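FOR IMMEDIATE RELEASE

Homgate Records Announces Spring Release of Second Album by Jikudano

Winville Trio to Open Ten-City Tour at the Thevar Theater in March

WINVILLE – Homgate Records announced on Wednesday that it will release the second full-length album by the soul and electronic trio Jikudano this March. The album, titled "Thevar," will be available on vinyl, on compact disc and through all major streaming services. The first single, "Slow Ferry," is available now.

The album contains 10 songs, all written by the members of the group and recorded at Homgate's own studio on the east side of Winville. It takes its name from the Thevar Theater, the former movie house where the trio gave its first public performance and where the coming tour will begin.

Jikudano's debut album introduced listeners to the group's close three-part singing and spare use of drum machines. The new recording keeps both and adds a live horn section on four of the songs. Two tracks, "Porch Light" and "Ninety East," were first heard in early versions during the group's club dates last summer and have since been rewritten. The closing song, "Leave the Keys," was recorded in a single take with all three singers sharing one microphone.

"This is the album Jikudano has wanted to make since the group was signed," the label said in a statement. "The songs are longer, the arrangements are more open, and the singing is the strongest the group has put on record. Homgate Records is proud to present it."
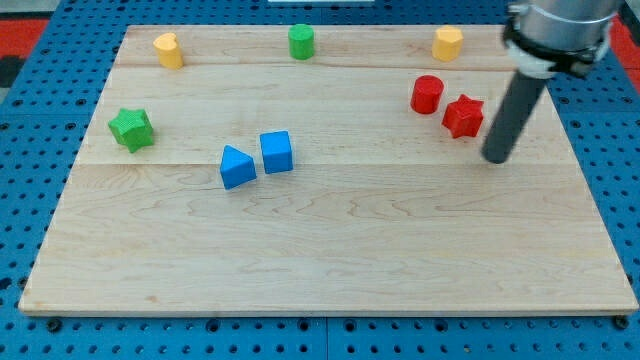

The tour in support of the album will visit 10 cities, beginning with the Winville date and ending with a return to the city in late spring. The group will appear with an expanded lineup of eight musicians, including the horn players heard on the album. A full list of dates and venues will be posted on the Homgate Records website before tickets go on general sale.

The opening performance will be held at the Thevar Theater, which seats 400. Doors will open at 7 p.m. and the performance will begin at 8 p.m. All ages are welcome – guests under 16 must be accompanied by an adult. Tickets for this date will be sold through the theater box office and online, with a limit of four per household. Seats on the main floor are reserved; balcony seating is general admission.

Members of the Homgate mailing list will be able to order the vinyl edition before it reaches stores. Orders placed during this period will include a printed lyric booklet and a download code for the full album. The booklet will not be sold separately. Independent record stores that wish to carry the album should contact the label's sales office.

Advance copies of the album are available to working members of the press and to college and community radio stations. Requests for interviews, review tickets and photo passes should be sent in writing to the Homgate Records press office and should state the name of the publication or station. Photo passes for the opening night are limited and cover the first three songs only.

About Homgate Records

Homgate Records is an independent label based in Winville. It releases soul, hip-hop and electronic music and operates a recording studio that is open to outside artists by appointment.

Media Contact:
Press Office, Homgate Records, Winville

###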